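The game room after hours, and a word about the kitchen

2023-06-03

I have been meaning to write about the game room at Clendmont for so long that two people have asked me if I'd given up on it. I hadn't! I just kept getting distracted by the room itself, mostly by the foosball table, which has swallowed more of my lunch breaks than I'd like my sister to know about.

When we moved over from the old Britareo building in January, I was sure I wouldn't like it. The old place had one wobbly card table and a window, and I was fond of both. But Clendmont gave us a proper long room with a wood-patterned floor and a deep teal-blue wall, and I've come around to that blue in a big way. I wanted something pale and sensible. Maham Rajput held out for the teal, and she was right, and I have told her so (once). It does wonderful things next to the yellow tables, which I'd worried would look like a daycare.
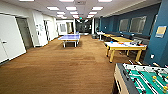 My own rule for a room like this is to keep the middle of the floor clear and let everything live near the walls. People get excited at foosball. They step back without looking, they spin around, they go chasing after a ball on their hands and knees, and the last thing anybody needs is a chair leg in the ribs. The long bench is the other thing I'd fight for. Half the fun of air hockey is sitting nearby and giving bad advice, and you can't do that properly standing up.

If you're putting together a room of your own, the tables will cost you the most, and after that it's all little stuff. We spent $3,825 on the whole thing and $2,000 of that went to the games. I'd do it the same way again, although I'd buy spare pucks on day one. We started with 8 and I couldn't tell you where they go. I found one in my coat.

Now, the kitchen. You wouldn't think a kitchenette would matter to a game room, but it does - after a long match everyone drifts off in search of coffee, and they stand there replaying every goal until the cups are empty. Ours is small and white, with glossy cabinets and a big stainless steel refrigerator, and it gets cluttered faster than any kitchen I've known. A spoon gets left out, then somebody sets a lid beside it, and by the afternoon there's a whole little family of things on the counter. I used to fuss about it. These days I give it five minutes before I go home, put the utensils away, wipe from the corner outward, and leave the rest for tomorrow.

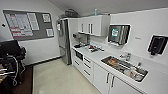

Where should the coffee machine go in a kitchen this size? In the corner, close to an outlet, so the long stretch of counter stays free for making sandwiches and nobody has to reach across a cord.

I still want to run a proper air hockey evening before the summer gets away from us. The folks from Nitis have already said they'll come and beat us, and Bhutto will send a team if there's food. I'm thinking sandwiches and a big bowl of chips, and maybe my lemon bars if I can find the good pan.

Contact | Copyright 2023, all rights reserved | Back to top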